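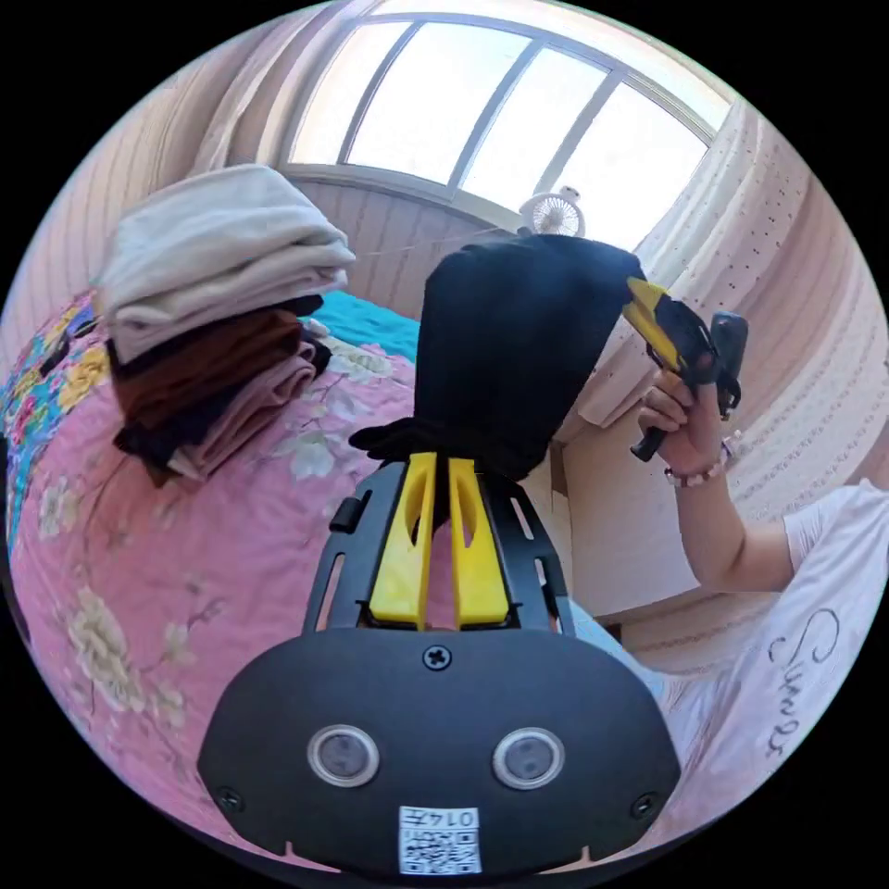

Subject: Re: [bloxham-allotments] Slug season

On a wet June evening someone wrote:
> I put down 300 g of the Kevalix pellets and the
> slugs ate my lettuce anyway. Is beer any better?

Beer works fine on mine, in the sense that they arrive in large numbers and die happy. The lettuce still goes. I have moved on to chard, which they find dull.

The Edholm end of the site is drier, and the plots there look smug about it.

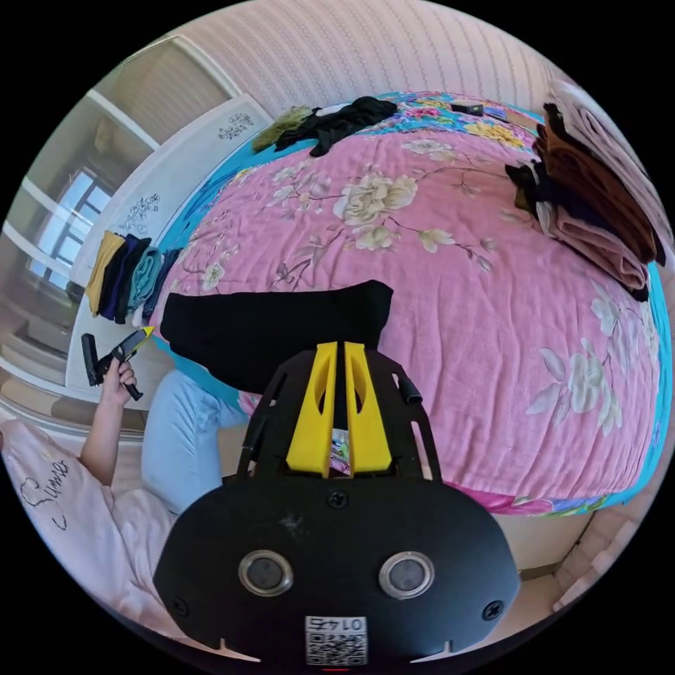

How deep should the beer trap sit?

Leave the rim a finger's width above the soil, so the ground beetles don't fall in with the drinkers.

Cheap lager will do.

Plot 70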